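Vustville kitchen store moves tea and mugs nearer to the table

By the Wernonier local desk
Friday, 8:15 a.m.

14 shares | 3 comments

The home goods store Manora, in the center of Vustville, has opened again after 51 days of work. The sales floor now has 2,525 square feet, and one corner of it is arranged like a small kitchen, with things in daily use and not only on shelves.

The store says that many customers live in apartments with short counters, and they ask how to keep mugs, plates and tea close to the place where they eat. The corner tries to answer this with simple wooden pieces: a mug tree, a dish rack and a cabinet with a drawer. 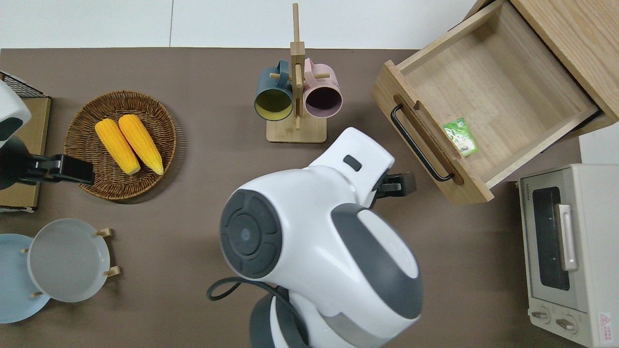
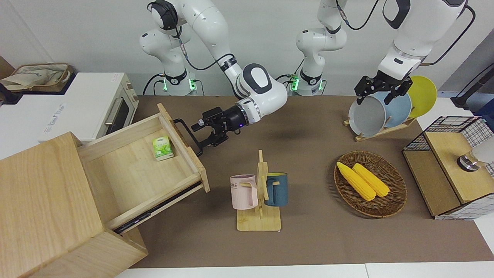
Most of the wooden pieces come from Aranda, a workshop outside the town. It has supplied the store for many years and also repairs older drawers when the handle becomes weak. Customers can leave a drawer at the counter and collect it the next week.

Manora expects more than 3,000 visitors before the end of January. On the first day, 761 people came, and the line at the door was long until noon.

The kitchen corner stays open to visitors in the afternoon, except on Sunday. Entrance is free. Parking behind the store is still closed, so visitors should use the lot across the street.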